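Flanen Book Stand, Large

A reading stand for heavy hardcovers, made for people who work through long military histories and want both hands free for notes or maps. The ledge is 2 inches deep and takes a single-volume campaign study or a boxed atlas. The back locks at 5 angles.

Designed by Birthe Lykkegaard for Tangen. Sold by Bromitstead Books.

Where to use it

The stand works on a desk, a side table or the floor. The feet have felt pads.
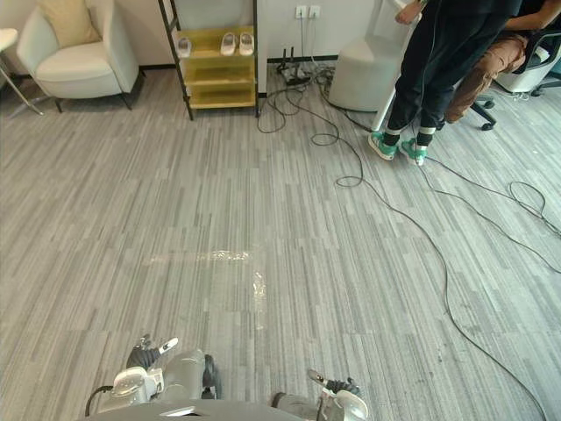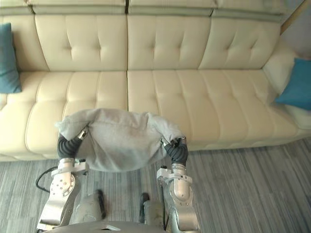

Details

Width: 13 inches
Ledge depth: 2 inches
Page clips: 2, removable
Finish: oiled beech
Assembly: none

Set the clips low on the page for older books with brittle paper. Fold-out maps should be opened with the clips off. Wipe the wood with a dry cloth.

Returns

Unused stands can be sent back within 90 days. Replacement clips are sold separately.

Goes with

Solveig Bråten, The Atamach Campaign (hardcover, with maps). Second printing due in December.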